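Waiting for the hand: a chat with Gifty Kyei
2025-04-26
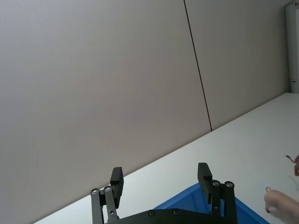

I went over to the Laryea lab at Oststead expecting to hear about grasping, because that's what everyone in robotics seems to want to talk about. Gifty Kyei wanted to talk about waiting. Her project is called Listetia, and it looks at how an arm learns when to hold off because a person is still busy on the table. "Look at the wrist view," she told me, turning her screen around. "Fingers wide open, corner of the blue bin, a fingertip right next to it. What should the arm do?" I said I'd have no idea! She laughed and said the arm didn't either, for most of January.

The method is pretty simple once she explains it (she had to do it twice for me, sorry Gifty). A person steers the arm through a small tidying job while somebody else works at the same table, and everything the wrist camera sees is saved along with what the gripper did. Then a model is trained to copy it. Lots of groups do that part. What Gifty changed was the pauses.

"People trim them out," she said. "You get a recording where the arm sits there for a bit, and it looks like dead time, so a script chops it. I had a script like that myself. I was quite proud of it."

She took the script out and trained again on the same 279 recordings, pauses and all. The new version just froze. It had learned that staying put was nearly always a safe guess, so it stayed put, even with no hands anywhere near it. "I went and made tea and it hadn't moved when I got back," she said.

So she tried something in between. She kept a pause only if a hand was in the wrist view while it happened, and cut the rest. That's the result she's excited about, and you can tell, because she started drawing on the back of my notes. The arm now stops for hands far more often than the trimmed version did, and it gets going again afterwards.

I asked what still goes wrong. Plenty! Hands at the very edge of the view are the hardest, she said, especially when they're holding something thin. "The fingers are half gone and the thing they're holding is a little brown line. I'd struggle with it too." Sleeves are another sore point. A colleague's grey jumper set the work back 2 weeks.

Next up is a bigger set, 1000 recordings if the lab at Toltville can take on a share of them, with different tables and different people's hands. She'd also like to try a second camera up high, though she's in two minds about it. "Then I'd have to line the two of them up," she said, "and I've only just got my evenings back."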